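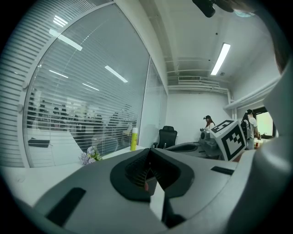

Clultstead Community Help > Arts and Entertainment > Film and TV

How do I get my acting credits fixed on a cast profile page?

Posted by brotitden_bec

I did a bit of TV and two short films when I was younger and there is a profile of me on a fan-run actor directory. It has the wrong birthplace, it leaves out one of the shorts, and it gives me a role in a soap I was never in. I think they have mixed me up with another actress who has the same surname. The page has had 1,193 views, so people are reading it.

I used the contact form in April and got an automatic reply, then nothing. I'm doing theatre again now and a casting person asked me about the soap, so I'd like it sorted. Do I need an agent to ask for me, or is there some proof I should send?

Posted by Nikolovski

You don't need an agent. I edited for a directory like that for a while and most of the corrections came from the actors themselves. The ones that got done quickly were short and had something attached.

For the missing short, send a screenshot of the end credits with your name in it, or the festival program if you still have it. For the soap, ask them which episode the credit came from. It is hard to prove you weren't in something, but if they can't name a source they should take it down. If they can, look up the episode and see whether the other actress is listed.

Put each correction in its own message. Ours went into a queue by type - biography in one, credits in another - and a mixed one would sit there until somebody split it up. For the birthplace we took the actor's word if it came from an email address on their own website. Otherwise you can ask them to leave the field blank.

Also check whether other sites have copied the page. I once found the same wrong birth year on over 20 of them. Fix the oldest one first.

Posted by skillgate70

Just make your own website and put the right credits on it. Casting people will look at your CV anyway. I had a wrong height on mine for years and it never cost me a job as far as I know. Same thing happened to a mate of mine with a commercial, they never fixed his either.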